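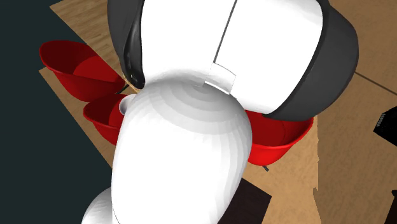 Cudonero Recipe Measures - data card

What the dataset contains

Cudonero is a table of household cooking measures and their metric equivalents, collected from community cookbooks printed in Australia. Each row links a measure as it was written ("a breakfast cup", "a dessertspoon", "butter the size of a walnut") to the ingredient it was used for and a value in grams or millilitres. The books come from church groups, schools and country show societies. We used 101 of them.

The table was put together by Lemlem Tekleab and Chunhua Li. Getachew Habte wrote the conversion scripts. Chae-won Byun checked the ingredient names and looks after the current release, dated May 2020.

Files

measures.csv - the main table, one row per use of a measure
books.csv - title, place of publication, decade and condition of each book
ingredients.csv - standard ingredient names with the older names mapped to them
notes.txt - transcription queries and how they were settled

All files are UTF-8 with a header row. Fractions are stored as decimals in the value column and as printed in the original column. Please don't overwrite the original column if you send us corrections.

Columns in measures.csv

book_id: matches books.csv
page: page number as printed, blank where the book has none
original: the wording on the page, including misspellings
ingredient: standard name
value: the metric amount
unit: g or mL
basis: printed, weighed or inferred
confidence: high, medium or low

The basis column matters more than it looks. "Printed" means the book carried its own conversion table and we followed it, even where we thought the table was wrong. "Weighed" means we measured the ingredient ourselves. "Inferred" means the value was worked out from other recipes in the same book, and these rows should be left out of any work that depends on exact amounts.

The tablespoon problem

An Australian tablespoon is 20 mL. Many older books used other sizes, and a fair number copied recipes from British or American sources without changing anything. Where a book doesn't say which spoon it means, we have used 20 mL and set confidence to low. Version 2 added a separate column for this, called spoon_assumed. Set it to filter out the affected rows.

Cups have the same trouble on a smaller scale. The 250 mL cup is standard for books printed after metrication. Before that we went by the book's own table if there was one.

Weighing

Flour, sugar, oats, desiccated coconut, sultanas and cocoa were weighed on a kitchen scale that reads to 1 g. Flour was spooned into the measure and levelled with a knife. Brown sugar was packed. Butter was weighed cold. Each ingredient was weighed on separate days and the middle value kept. Humidity was not recorded.

Known gaps

- Tasmania and the Northern Territory are thinly covered.
- 26 books have missing pages, flagged in books.csv.
- Handwritten notes in margins were not transcribed.
- Oven temperatures are out of scope. The Alemneh list covers those and uses the same book_id values.
- Golden syrup and treacle were merged in version 1. They are now separate, but some rows may still carry the wrong name.

Licence and corrections

The data is released under CC BY 4.0. The scripts are under the MIT licence. Recipes themselves are not reproduced.

Send corrections as a CSV with the book_id, page and original columns filled in. A scan of the page helps with faded print.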